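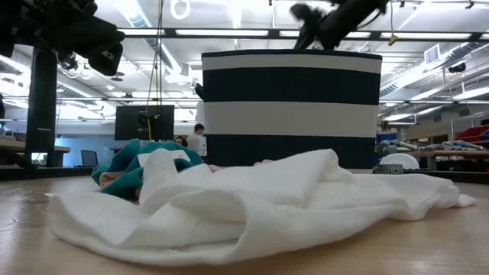
**Figure 4.1** A white cloth and a teal-green cloth on a tabletop. Look at the edges of the white one, where a thin layer lies flat against the wood.

# Chapter 4: How Cloth Hangs, Folds, and Falls

Pick up a dish towel by one corner and watch what it does. It drops into a long cone with three or four deep folds running down from your fingers. Now try the same thing with a sheet of printer paper. The paper bends once, in one direction, and stops. Both are thin and flat, and both weigh very little, so why do they act so differently?

That question kept people in the weaving trade busy for a long time, and it's one of my favorite questions in this whole book! Before we get to any measuring, I want you to spend a little time just handling fabric. Raid the linen closet. Hang things over the back of a chair. Scrunch up a T-shirt and let it go.

## The Urkdale sample books

In the mill town of Urkdale, a cloth merchant named Cherkaoui kept a set of sample books that still survive. They hold 1,871 swatches, each pinned at the top edge only, so the buyer could lift it and feel how it moved. Next to each swatch is a short note in pencil: "stands off," "falls well," "limp," "lively." There isn't a single number among those notes, and yet two people reading them today will sort the swatches in nearly the same order.

Nouhaila Benmoussa tried this with her evening class in Plunovport. She covered the notes, handed out 24 swatches, and asked everyone to line them up from stiffest to softest. The middle of the line caused some loud arguments (a heavy satin and a light canvas nearly split the room), but the ends were settled in minutes. Our hands are very good at this job. The trick is finding out what they are feeling.

## Three words to start with

**Drape** is the way a fabric hangs under its own weight. A fabric with a lot of drape makes many small, soft folds. A fabric with little drape makes a few wide ones, or sticks straight out like a shelf.

**Bending stiffness** is how hard a fabric pushes back when you curve it. It depends on the fiber, the thickness of the yarn, and how tightly the yarns are packed together.

**Shear** is the sliding of one set of yarns across the other. Pull a woven napkin from two opposite corners and you'll see it stretch and narrow. Paper can hardly do this at all, and here is a big part of the answer to our opening puzzle. Shear is what lets a flat cloth wrap itself over a round shoulder or the corner of a table.

## Try it first

Cut a strip of cotton 2 inches wide and slide it slowly off the edge of a table. Stop when the tip has sagged halfway to straight down, and measure how much is hanging over. Do the same with denim, then with an old silk scarf if you can find one. Write down your results, since you'll need them for Section 4.2, where we build a simple version of the Tratenis drape stand and put your strips to work.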